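About Humphreys Mondine

Humphreys Mondine conserves and reframes works on paper, canvas and panel for private owners, small museums and public buildings. The workshop occupies the ground floor of the former seed warehouse on Kukum Street. Intake, treatment and framing are carried out at this address. Crating and long-distance transport are subcontracted.

The firm was formed when two businesses merged their benches: Humphreys, a frame shop that cut and finished its own moldings, and Mondine, a paper conservation studio. The combined staff is seven. Four are conservators, and the remainder handle framing, records and installation. Nuala Corrigan has directed the workshop since the merger and signs every treatment report before release.

What we do

Paper: surface cleaning, washing, deacidification, tear repair with Japanese tissue and wheat starch paste, removal of old tapes and adhesives, flattening, hinging.

Paintings: consolidation of flaking paint, surface cleaning, varnish removal, tear repair in canvas, strip lining, stretcher adjustment and keying out.

Frames: repair of joints and losses, fitting of backing boards, glazing replacement, new frames built to measure. We do not regild large architectural frames. We can refer owners to shops that do.

How a job proceeds

An object is received, given a record number and examined under normal, raking and ultraviolet light. The owner then gets a written condition report, a proposed treatment and a fixed estimate. No treatment begins until the estimate is signed. If examination during treatment shows that the proposal needs to change, work stops and a revised proposal is sent.

Materials in contact with an object are selected to be stable and, where possible, reversible. Mat board is 4 ply cotton rag unless the depth of the work calls for 8 ply. Glazing is acrylic with an ultraviolet filter for paper, and optional for paintings. Hinges are always weaker than the sheet they support.

Records

The workshop keeps a file on each object it has treated, now more than 2,000 in all. Files are held in the Vareck records system and in a paper duplicate. Owners may request a copy of their file at any time. The file stays with the object's record number if the work is sold, and a later owner can obtain the treatment history on proof of title.

Hanging and placement

Installation is quoted separately. We survey the wall construction, select hardware rated for the framed weight and hang from two points wherever the frame permits. Works on paper should not hang in direct sun. For paintings, the main concerns are exterior walls, heating vents and rooms with wide swings in humidity. 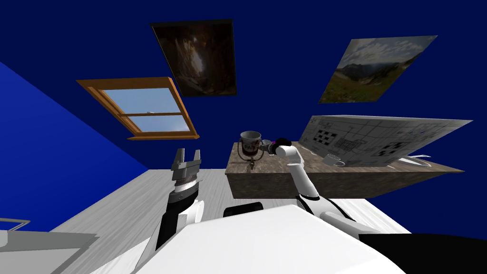

Two framed pictures on a dark blue wall with a window.

Light readings are taken at the proposed position before the hooks go in. Readings and hardware are entered in the object's file along with the hanging height.

Visits and deliveries

The workshop is open by appointment. Please do not ship anything before you have a record number from us. Large works come in through the loading door on the alley side, where the clear opening is 7 feet wide. Unframed sheets should travel flat between rigid boards, never rolled. Broken glass should be left in place and the work carried face up.

Page last revised 8/28/26.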